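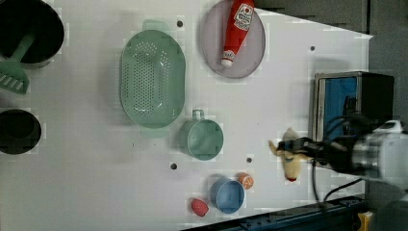
Kudex Jara Gloves — my review after one season

I bought these gloves before a trip to Wetetti, where the wind on the upper lifts is quite strong. My old pair was leaking at the seams and I wanted something warmer, but I did not want to pay more than 300 euros for a pair of mittens with a famous name.

The Jara is a leather and fabric glove with a removable liner. I wore it for 17 days on the slopes. The outside is goat leather on the palm and it was stiff in the beginning. On the second day I could already close my boots without taking the gloves off, which I could never do with my Custatine pair.

Warmth is very good down to maybe minus fifteen. Under this my thumbs became cold on the chairlift, the other fingers not. In wet snow the leather gets dark and heavy, so I would put some wax on it before the first use. I did it too late and there is now a mark on the left palm.

The cuff is long and goes over the jacket sleeve. If you prefer to wear the cuff under the sleeve, please try it first, it was too thick for my jacket. The wrist strap is simple and holds well. The small zip on the back is for a lift pass, but my pass was read only when I turned my hand in a strange way.

Drying takes a whole night, even with the liners out. The liners also like to turn inside out when your hands are damp — this is my biggest complaint.

Sizes are small. I normally take M and had to exchange for L. The shop did it without problems and I had the new pair in March.

Four stars from me.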